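Stacking Dishes with Two Arms: Our Shared Workshop Build

Final report by Bukola Ezeani and Hywel Edwards
February 2, 2021

Why we picked this

We both live in houses where the dishes pile up, so when it came time to choose a project we didn't have to think very hard. We wanted two arms that could tidy a small set of dishes into a stack, one on top of the other, without dropping anything or shoving the whole pile across the table. It sounds like such a little job! We started in October thinking we would be done in a few weeks and could move on to cups, and, well, there are no cups in this report.

Our space was a bay at Prudoneck, the shared workshop near campus, where members can leave a project set up between visits (a huge help, as anyone who has had to clear a kitchen table before dinner will understand). We named the project Kirkitz.

The table

Most of our first month went into the table and hardly any into the robots. We wanted a flat black work surface so that the dishes would show up clearly, with rails around it and an arm on each side reaching in. Hywel cut the side boards twice, the first pair having come out too short for the clamps to get a decent grip.

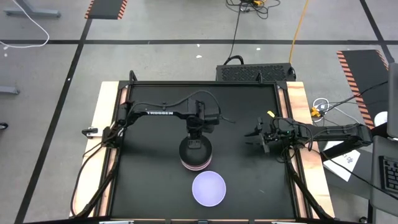

Cables gave us more trouble than we expected. In our early runs a loop would catch on a wrist joint and tug the arm a little to one side, and we spent two whole evenings hunting for a bug in the code before Bukola spotted it. After that we ran every joint through its full range by hand before switching anything on, and we'd tell any other group to do the same.

Practice runs

We recorded 814 attempts in all, spread over 53 sessions. The first 30 sessions used only one arm, and looking back we should have brought in the second one much sooner. Picking up a bowl by its rim is fine when it stands alone, but setting it down level is another matter, and a dish that lands crooked makes the next one worse.

Slowing down the last bit of the drop helped the most. We also tried softer finger pads, which gripped nicely but didn't like to let go, so those came off again after 16 attempts.

Still to do

The arms still get muddled when two dishes start out touching. Bukola wants to try nudging them apart first, and Hywel would like to rebuild the side boards a third time.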